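Can a robot put the takeout away yet?

gralla_fan37
Serious question. Anything out there that can empty a bag of food onto the table? Paid $300 for a Trasik floor thing and it cant get past a sock.

kusia1322
No. Bags are awful, handles flop everywhere.

T. Chowdhury
11/09/2018
Disagree – two arms helps a lot. Bag on one side of the table, bowl on the other:

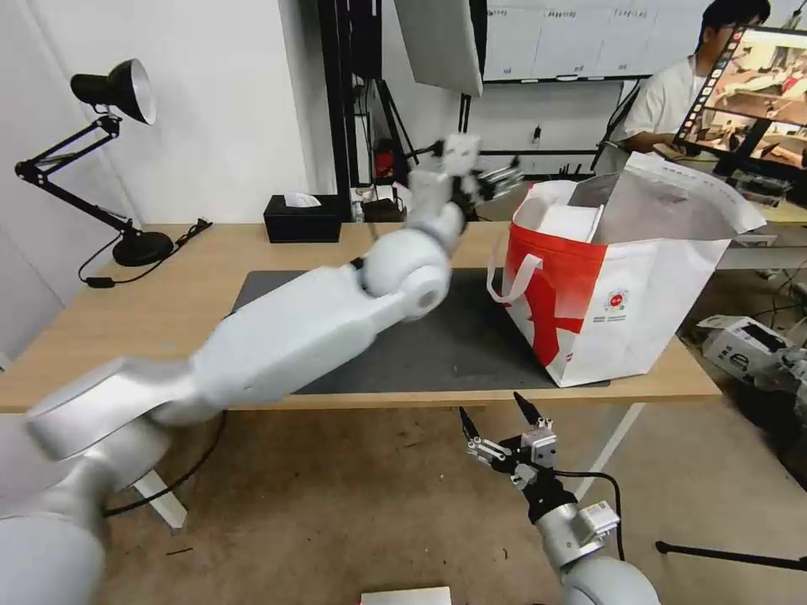
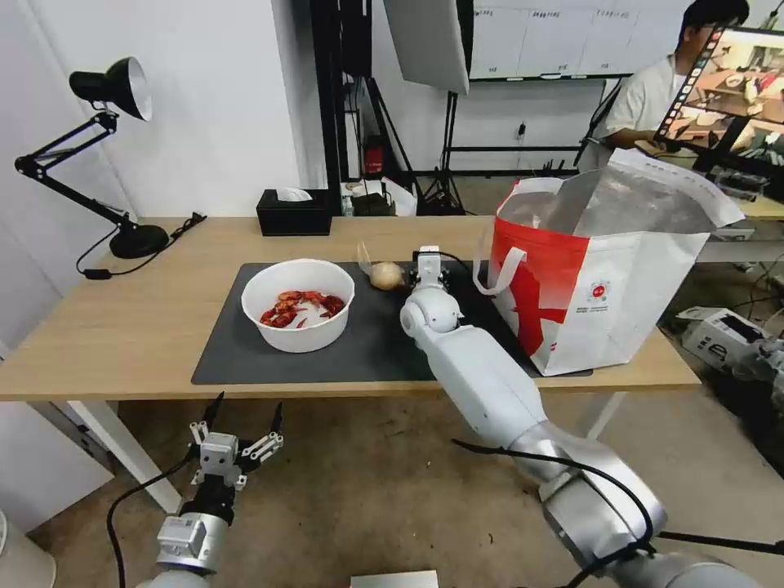
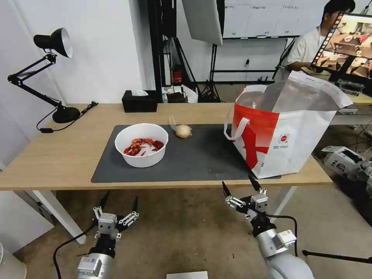
Red and white bag in all three, crayfish bowl in the second and third.

kusia1322
Ok but stills dont tell me who filled the bowl. How long per item? My kid does it in ten seconds and complains the whole time

T. Chowdhury
Slower than your kid, no argument. Still think small stuff off a mat is doable now. Wet or squishy, ask me in December.

evangelista_shop
We priced one arm for bin sorting, 3000 plus the gripper. Went with a chute. Boxes fine, anything in plastic film was a pain

gralla_fan37
so thats a no on the crayfish then. would take one that just wipes the table tbh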